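Cleaning up an old Dell - do I pull the processor or leave it?
Print this thread | E-mail to a friend

paula_radu
Hello all. I've finally started on the office Dell my brother-in-law left with me back in February, and I'm having more fun with it than I expected (my dining table less so). The cooler is off and the memory is out of its four slots, and I'm at the point where I have to decide about the processor. It's still sitting in its socket with the lever down the right side. Part of me wants to lift it and clean everything properly, and part of me remembers the last one I did, in Gollatbridge, when I dropped it.

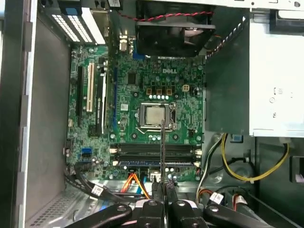
Vasilică Manole: Leave it be, Paula. Wipe the top with a little alcohol on a lint-free cloth, put on fresh paste and close it up. I've looked after old office machines for years and the only sockets I ever ruined were ones I had no business opening.

anca_p
I'll disagree, kindly! If old paste has crept over the side you want to know now. Lever up, plate up, lift straight, set it down somewhere soft. It takes three minutes and then you can stop wondering.

Vasilică Manole
Three minutes if all goes well, Anca. We've had this talk before and I expect we'll have it again.

paula_radu
You two are a treat. My other question is where to put the memory while I work. Last time I had the sticks in a cereal bowl and I'm not proud of it.

Raluca Stanciu
Get yourself something that grips them by the ends - you want the contacts kept away from your fingers and from whatever else is on the table. A plate with clips and a few shallow recesses is lovely to work with, and the open square sockets come in handy too. 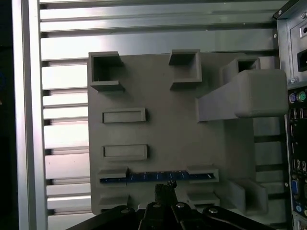 Gray plate with a long blue board held in the end clips.

anca_p
Oh, I like that. I still use an egg carton and anti-static bags, but I can see the appeal of having things upright.

paula_radu
Decision made, I'm leaving the processor where it is. Sorry, Anca! Paste is on order and I'll report back once the cooler is on.

Print this thread | E-mail to a friend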